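Vidley Student Robotics Club Opens Its Home Practice Project to New Members

Students will teach two-finger grippers to sort and pack soft household things

VIDLEY, November 30, 2020 - The Vidley Student Robotics Club announced today that its project on handling soft objects, named Brillen, is open for new members. The project is made by students of the Lavoie evening school and it studies one question: how can a simple gripper with two fingers pick up things which do not keep their shape?

Most student competitions use hard blocks, balls and cans. The Brillen team has chosen the objects of a normal home, such as cloth, bags, knitted pieces and packages. Members work with hand-held grippers at a table in a living room. They move the objects by hand with the gripper, and the recordings of these movements are later used to train the program of the robot arm at the school.
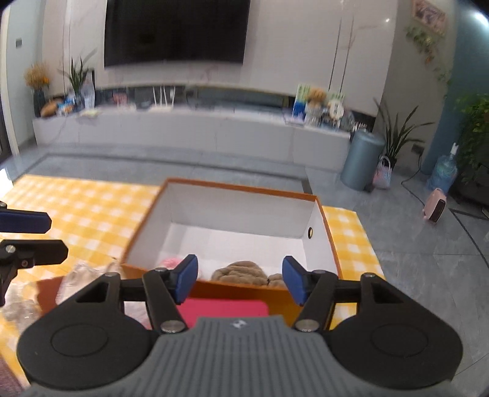 The club has now collected 1,728 short recordings. Each one is checked by a second student before it enters the training set. If the fingers are out of view for too long, or if the movement is too fast, the recording is put aside and the task is done again on another evening.

"In the first weeks we were moving too quickly, like people who clean the house before guests arrive," said Amna Warraich, student leader of the project. "The program could not learn much from this. Now we open the fingers early, we come near to the object slowly, and we wait a moment after closing. It is a small change but the recordings became much better."

The work is done in teams of three students. Two of them handle the grippers and the third keeps the notebook, where the task, the objects and any mistake are written. The roles change after each set, so that every member learns all parts of the work. Beginners start with boxes and firm toys. After that they go on to fabric and crochet, and then to thin bags and clear plastic, which the students consider the most difficult materials. 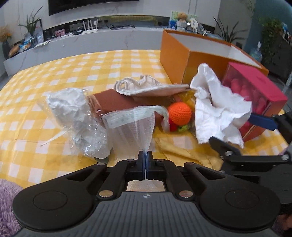
Thin material is also the subject of the club's entry in the Orex Student Challenge, which will be held in February. In this competition every team has eight minutes to let its robot arm clear a table of mixed objects and place them in a box. Points are taken away for objects that fall on the floor. The team will compete for the first time and will use only its own recordings.

"Our students ask me often which object is the right one to practice with," said Solange McKinnon, teacher of electronics and adviser of the club. "I answer that they should take what they have at home. A bag or a piece of cloth is already a serious problem for a robot, and it costs nothing."

The yearly budget of the project is about 800 dollars and comes from the school and from member fees. The largest part was spent on finger pads, screws and storage for the recordings. The drawings of the club's training stand and a short guide for beginners will be given free of charge to other schools which ask for them.

New members do not need to have experience in programming. They should be students of Lavoie, be able to come to one evening meeting each week, and be ready to repeat the same task many times. Members under 18 need the written permission of a parent. Applications are accepted at the school office.

About the Vidley Student Robotics Club
The club was founded by students and teachers of the Lavoie evening school. It offers courses in basic electronics, programming and mechanical work, and it takes part in student competitions.

Press contact: Amna Warraich, Vidley Student Robotics Club, care of the Lavoie school office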